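5 min read

Reltis and Didenko Release Free Buying Plan for Hand-Held Gripper Kits

Clisov workbook helps small robotics teams set a first-year budget before they place an order

PAMHAM, 25 April 2020 - Reltis, the Pamham maker of hand-held gripper kits, and the Didenko robotics workshop have released Clisov, a free planning workbook for small teams getting ready to buy their first data collection equipment. It covers the kits themselves, the spare parts, the storage, the training hours and the plain desk work that comes after a recording, and it can be filled in by someone who has never bought a robot or anything that goes on one.

The workbook grew out of a joint purchase. In January, 17 small groups pooled their orders and bought 50 kits together, and they agreed to keep track of every dollar and every hour for as long as the first round of recording lasted. Their notes are now the backbone of Clisov, and we're delighted with how frank they are. People wrote down the good buys and the bad ones, the cables that were too short, the carrying case that wouldn't fit in a locker.

"We've been asked for a price list for years, and a price list is easy," said Lev Moroz, head of planning at Reltis. "What people wanted to know was what the first year looks like. Now we can show them, with real entries from real teams, and I couldn't be happier about it."

What the money goes to

The joint order came to 945 dollars per kit, all in. Of that, 688 dollars was the kit as it leaves the bench: the grip assembly, the finger pads, the camera and its mount. The rest went to memory cards, a spare set of pads, a case, a charger and shipping. Teams that leave those lines out of their first budget tend to come back for them within weeks, usually one at a time and at a worse price.

Labor is on a separate page, and it's the page that got the most attention from the groups who tested early copies. A kit is held in the hand and needs no arm to carry it, so it's tempting to write a zero next to setup. Clisov asks for a number anyway. Somebody has to charge the thing, clear a table, name the files and look through them afterward.

Yuto Arai, who runs the recording sessions at Didenko, built that page. He likes to start new people on everyday items and furniture that's already in the building.

"You don't need a lab," Arai said. "A computer mouse is a great first object. It has a curved body, a wheel and buttons, and the pads have to come in on the sides. If your team can plan a day of work with a mouse and a patio table, you can plan a month." 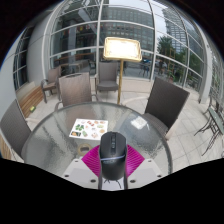 A black computer mouse held between the ribbed magenta pads of a hand-held gripper, over a pebbled glass tabletop.

Glass tables get their own line in the workbook, and so do bright rooms. Arai asked for both. Textured glass throws back light in patches, tall windows add more of it, and teams who plan to record in a space like that should set aside extra time to look over their footage. The cost is in hours, and it belongs in the budget with everything else. He doesn't tell people to stay away from such rooms. Variety is worth paying for, he says, and a terrace with wicker chairs gives a system plenty to look at besides the object.

Buying fewer, buying sooner

One of the more cheerful findings is that most groups could have started smaller. Several ordered a kit for each member and then found that people preferred to work in pairs, with one holding the gripper and one resetting the objects. Clisov now begins with a question on how many pairs can be free at the same time, and works out the kit count from there. For a few of the groups that would have freed up money for a second computer, which they badly wanted by spring.

Oksana Zakharchenko, who handles purchasing at Didenko, pushed for a staged order sheet. The first stage pays for enough equipment to record one simple task. The second opens only when the team has looked at its own results and decided what to change. There's a blank column for the reasons, and she'd like people to use it.

"I read all the notes from the joint order, and I loved them," Zakharchenko said. "One team spent its whole pad budget in the first stage and explained exactly how. I learned more from that entry than from any catalog - and next time we're ordering pads in bigger bags."

The workbook treats props as a small expense that deserves a plan. Printed sheets, cards, rolls of tape and office items cost very little, but someone has to gather them, and replacements should match if a task is going to be repeated. A printed sheet with a simple line drawing can mark the place where an object goes, and it packs flat. Clisov has a one-page list for these things, with room for where each was bought and who keeps it.

Barnabás Lengyel, who teaches new operators at Reltis, added a column for the work area itself. He asks teams to write down the tabletop, the nearby furniture and anything printed that will be lying within reach, including pages with writing in any language. It takes a few minutes and it spares the next team a lot of guessing when they want to plan a matching setup. Lengyel also suggests budgeting practice time with the fingers open: lining up on either side of an object, at the near edge of a table, is a skill people pick up quickly once they're given an afternoon for it. 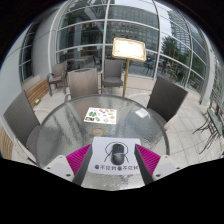

What's in the workbook

Clisov comes as a spreadsheet and as a printable booklet. Both contain:

- a first-year budget sheet with the joint order already filled in, so teams can type over it
- the pair planner and kit count
- a staged order sheet
- labor pages for recording, file naming and review
- the props list and work area record
- a page on storage, with space for a yearly renewal
- a short section on selling or passing on equipment when a project ends

The storage page deserves a word, as it's had the most rewrites. Video piles up fast, and the early draft assumed that everyone would keep everything. Taras Kuzmenko, who looks after data at Reltis, went back to the groups and asked what they'd opened again after the first review. He has since split the page in two, with one part for what the team needs close by and another for what can sit on a cheaper drive.

"Plan for the copy," Kuzmenko said. "A budget with one drive on it is half a budget. I'm glad we had so many people willing to tell us they'd learned that already."

Teams thinking of moving up to a mounted arm later on will find a page for that too. It doesn't recommend a make. It lists the questions to put to a seller: what the arm needs from the floor or bench, who installs it, what the yearly service costs, how long parts stay in stock and whether the same finger pads fit both tools. Moroz said that last question has saved Reltis customers some unpleasant surprises, and he hopes sellers get tired of hearing it.

How to get it

The workbook is free to download from the Reltis website, with no sign-up. Printed booklets can be requested by schools and workshops for the price of postage. Teams may change the sheets and share their own versions, and both partners would love to see them.

A second joint order is being put together now. Groups who'd like to join should send in a completed pair planner and a first-stage order sheet. There's no minimum, and a single kit is fine. Didenko will host open planning calls for anyone who gets stuck, with Arai and Zakharchenko taking questions on sessions and purchasing.

About Reltis

Reltis designs and builds hand-held grippers and spare parts for small research groups, schools and workshops. It is based in Pamham.

About Didenko

Didenko is a shared robotics workshop in Pamham, where members record, test and repair equipment and run classes for beginners.

Comments (4)

benchrat
Filled in the pair planner last night and we went from six kits to three. Our director is thrilled, I'm a little sad, I wanted one to keep on my desk.

Marla T.
Does the 945 include sales tax? We're a school so we'd be exempt, just want to compare with the quote I have.

Oksana Zakharchenko
Hi Marla, no tax in that figure. Put in your own rate on the second tab, or zero for a school.

pho_and_servos
Thank you for the page on asking about spare parts!! We have an arm from a seller who stopped making the fingers a year after we bought it. Would also like a line for table rental if you do another version. We use a cafe space on slow mornings and they're lovely about it, but it does cost something.

Press contact: Lev Moroz, Reltis, Pamham | © 2020 Reltis. All rights reserved. | Back to top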